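Unit 6: Storage and Issue of Small Hand Tools
Facilities Maintenance I, Colow campus
Revised February 2, 2022

6.1 Scope
This unit covers tools that weigh under 700 grams and are issued to one person at a time. Power tools and lifting gear are in Unit 8.

6.2 Storage methods
Three methods are in common use: the shadow board, the drawer with cut foam, and the roll or pouch. A shadow board shows a missing tool at once but takes wall space and cannot travel. Cut foam protects edges well. It has to be recut whenever the set changes, and at the Lallutent depot this happened often enough that the drawers were dropped.

A pouch or roll holds fewer tools. Each one goes in its own slot, handle up, and the slots are filled in the order given on the issue card. Elastic slots stretch with use and should be checked every July.
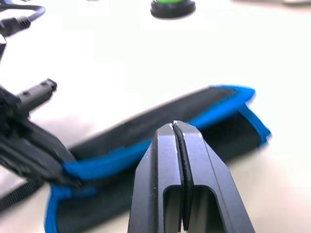
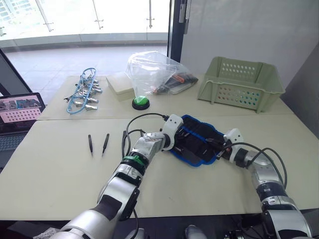 Second view: pouch open, small hand tools in elastic slots.
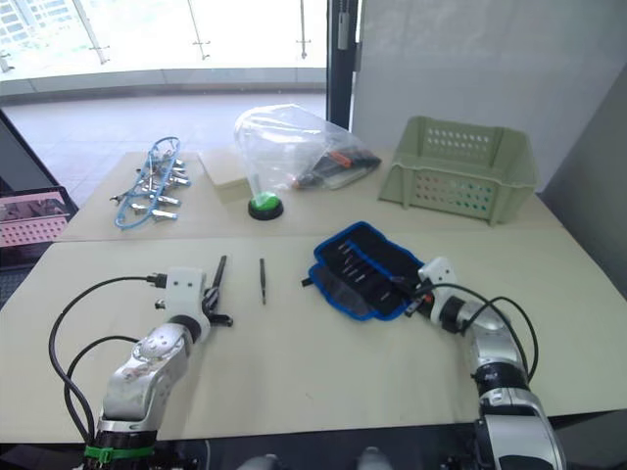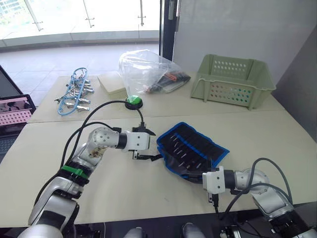 6.3 Issue records
The Hasance store keeps 3,522 items on its register, of which 44 are complete sets. A set has one number. Single tools taken from a set are signed out under that number with a suffix - for example, 54-C is the third tool in set 54. Do not issue a set with a tool missing, even if the borrower says it is not needed.

6.4 Return and inspection
On return, check in this order:
count against the card
tips and cutting edges
handles, for cracks or looseness
rust, especially where the shaft meets the handle
the pouch itself, for torn stitching

Wipe steel parts with a lightly oiled cloth. Excess oil soaks into fabric and holds grit.

6.5 Reading
Szilágyi handbook, chapter on stores, sections 2 to 4. Section 5 deals with calibrated instruments and will not be tested.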